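Research > Juvora Papers > Weighing in practice

4.2 Can the reading be trusted?

Bench scales are often treated as if the number on the display were the whole story. We doubt it. A polished steel tray picks up smudges, and few of the written methods we read for this study say when it should be wiped, or with what.

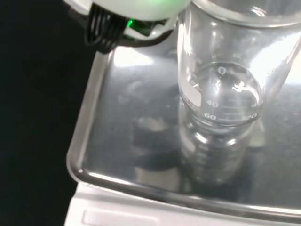
Krishnan's method sheet asks for a clean tray and stops there. Clean by whose standard? Of the 696 log entries we went through, 5 mentioned wiping at all, and 2 of those were crossed out. Perhaps the staff wiped and did not write it down - we cannot tell, and neither can the sheet.

Small amounts make the matter worse. With a light glass beaker and a display that reads to one decimal place, rounding alone may swamp the difference being reported. 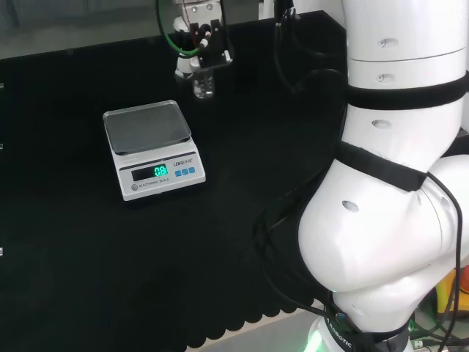

Figure 5. Electronic scale on the black work surface, small glass beaker held just above it.

The Vudent guidance claims that levelling the scale once in February is enough for the year. We found no test behind that claim. Until someone runs one, we would treat small differences between loads with caution, whatever the display says.

Contact: Meenakshi Fernandes, Grotinmont | © Juvora Papers | Back to top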